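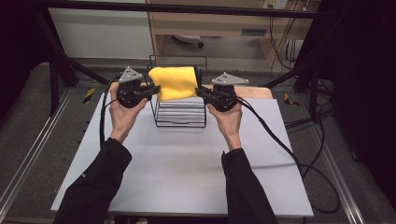 Droseck Linen and Cloth Reuse – interim report to the Sowah Fund
Prepared by Aishwarya Warrier, Feb 7, 2018

Quick one this time, full accounts to follow from Naveen Pal.

Where we are. Grant received was 3,677, spent to date 3,123. Most of that went on replacement towels and the wire racks. The rest is held back for detergent and one more set of shelving at Stilport.

Cloths. We dropped the thin cotton ones in September. They went gray fast and left lint on the glassware, Sena Fiadzo had been saying so for months. Now on plush microfiber, yellow one side. Two-color towels are easier for new staff – yellow face up on the stack means clean and ready to go out, black face up means hold it back for checking. Theophilus Quaye wrote this up as a one page sheet and it is taped inside the supply closet door.

Folding. Still the slow part. Everyone folded their own way and the stacks leaned or wouldnt fit the bins. Agreed on one fold, layered rectangle, yellow on top.
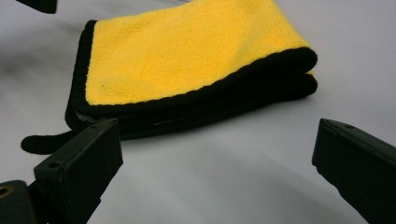
Folded towel, yellow face up, black edges showing at the front.

Thick pile makes a thick stack, so fewer per bin than we planned for. Abilio Goicoechea wants deeper bins. I would rather try a flatter fold first, no cost to that. Will report back.

Training. 11 staff have done the cloth handling session, the Zendero site is still to do. Their supervisor changed and we lost the slot. New dates being worked out now.

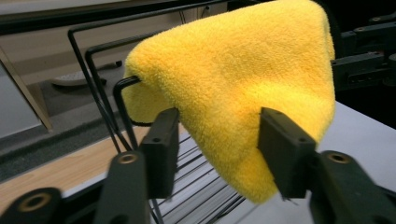
Drying racks are the other open item. Original plan was wall rails, but the landlord said no drilling so we bought freestanding black wire ones that sit on the table. Easy to move, easy to wipe down. A towel draped over the top bars hangs in a peak like a little tent, and that puts fold over fold at the sides, so the instruction sheet will say to open it out across the bars. Sena is redoing that section. We also want to see how the loops hold up to daily use before ordering for teh other rooms.

Requests. Please confirm we can move the unspent training money to racks. Also need the next payment of 2,000 before we can order for Zendero.

Problems – none serious. One delivery short, supplier has credited us.

Next report will have the laundry costs broken out by site, as you asked.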